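3.2 Floor surfaces and soft items at floor level
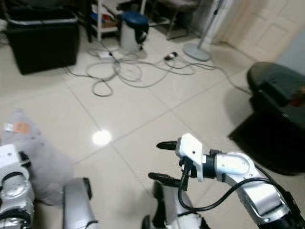

Figure 2. Glossy tiled floor with a soft gray fabric item at left. The bright spot near the center is light reflected by the tiles.

The second part of the survey deals with the floor itself and with the things that households leave on it. Floors received less attention than worktops and shelves in our earlier work, partly for practical reasons: a shelf has an edge and a fixed depth, and its contents can be listed in order. A floor has neither. Items on it are put down, pushed aside with a foot and picked up again several times a day, and residents often do not mention them when asked what is kept in a room.

The survey covered 824 floor-level items in homes in the Zondwood and Leone districts. Each item was entered once, at the place where it was found, together with the floor covering beneath it. Items standing on a rug were entered under the rug and not under the surface below. Furniture with legs was excluded, as were doormats fixed in a recess.

Floor coverings were sorted into 6 classes: polished tile, matte tile, sealed wood, unsealed wood, sheet flooring and carpet. The line between polished and matte tile caused the most disagreement during coding. We settled on a simple rule. A tile was coded as polished if a ceiling light or window produced a distinct bright spot on it when seen from a standing position, and as matte if the light spread into a patch with no clear border. The floor in Figure 2 falls on the polished side of this rule. Its tiles are large, square and pale beige, with thin gray grout lines, and the glare spot is compact and round.

Large tiles were recorded by nominal format. The most common format in the Zondwood homes was 600 × 600 mm, usually laid parallel to the longest wall. Format was taken from the resident's purchase papers where these existed and was otherwise measured from grout line to grout line. No format was estimated from photographs, as the angle of view shortens the far tiles and makes the lines appear to run diagonally even when the laying pattern is straight.

Grout was coded separately for width and for contrast with the tile. Contrast matters for tidying more than we had expected. Residents with visible grout lines tended to use them as guides, placing bins, baskets and shoe trays square to a line or with one side touching it. In homes with grout close in color to the tile, the same kinds of item stood at more varied angles. We report this as an observation only; the two groups of homes also differed in room size and in the number of residents.

Soft items proved the hardest to classify. Cushions, sacks, cloth bags and folded covers lose their outline once they rest on the floor, and a half-filled bag can look very much like a cushion. The gray item in Figure 2 shows the difficulty. Its surface is wrinkled, it carries an orange label near the top edge, and a small white tag is visible just beside the label. Neither the outline nor the wrinkling settles whether an item of this kind should be entered as seating or as storage. For such cases we used the combined class "soft item, unspecified" at first entry and moved the item to another class only after asking the resident.

Labels and tags were coded as present or absent, with color where it could be seen. They were useful in two ways. A sewn-in label gave a fixed point from which the upper and lower sides of a shapeless item could be told apart on a repeat visit, and a brightly colored one made a gray or beige item easier to find again in the records. Small specks on fabric were noted without any attempt to separate dirt from pattern or lint — the coding sheet had a single box for all three.

Repeat visits took place in February. On polished tile, soft items had more often changed position than on carpet, while hard items such as bins and crates had mostly stayed put on both. Residents in the Leone homes gave cleaning as the usual cause: a smooth floor was mopped in one pass, and everything light was lifted onto a chair first and then returned to wherever there was room. Two residents had placed a strip of Noven anti-slip mesh under a floor cushion, and in both cases the cushion was found in its earlier place. These strips were entered as accessories and do not appear in the item totals.

The coding sheet follows the Gudetti scheme for household inventories, with the floor classes added by us. Wording for all classes is given in the appendix.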